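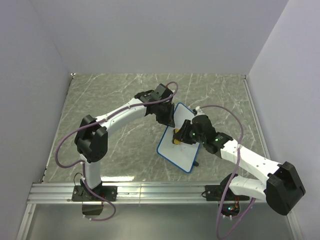

Part-time Scuba Instructor, Brurinby Dive Center

We need one more instructor for the season that starts in October. Before you send us a cover letter about your passion for the ocean, please read the rest. Everybody who applies has a passion for the ocean. We have had instructors with plenty of it who could not get a nervous beginner to clear a mask.

The work is mostly pool work. Brurinby has a lake, and the lake is cold, green and not very deep. If you have seen ads for this kind of job with a turtle in them, that is a different job. You will teach entry-level courses and refreshers, with two open water trips a month to the quarry at Tasummont, weather permitting. It often doesn't permit.

Groups are capped at 8 students, with a second instructor in the water. I know other centers say the same and then add "just one more." We turn people away, and you will sometimes be the one who has to tell them.

What we want:
A current instructor rating from any recognized agency. We don't care which one, and we won't join the argument over which is best.
Two years of teaching, with real students. Assisting on a friend's course doesn't count.
A recent dive medical and up-to-date first aid and oxygen training.
Your own regulator and computer. We supply tanks, weights and suits.

What we don't need is a huge logbook. One applicant last year had 979 dives and could not explain buoyancy to my nephew. Numbers like that tell me you've been wet a lot.

Pay is hourly and covers setup and rinse-down as well as time in the water. There is no commission on gear sales. I have never believed a person can give a student straight advice about fins while earning a cut on them. Evening sessions start at 6 p.m. and you'll be done by 9:30, later if the compressor is sulking.

To apply, send a one-page resume and the name of someone you've taught to Urs Lanz at the front desk, 2 Florkovska Road. A former student, please - a former boss will only say nice things. Ferdinand Koller runs the tryout, a pool session with him playing the student. He is very good at being a bad one. The tryout is paid, whether we hire you or not.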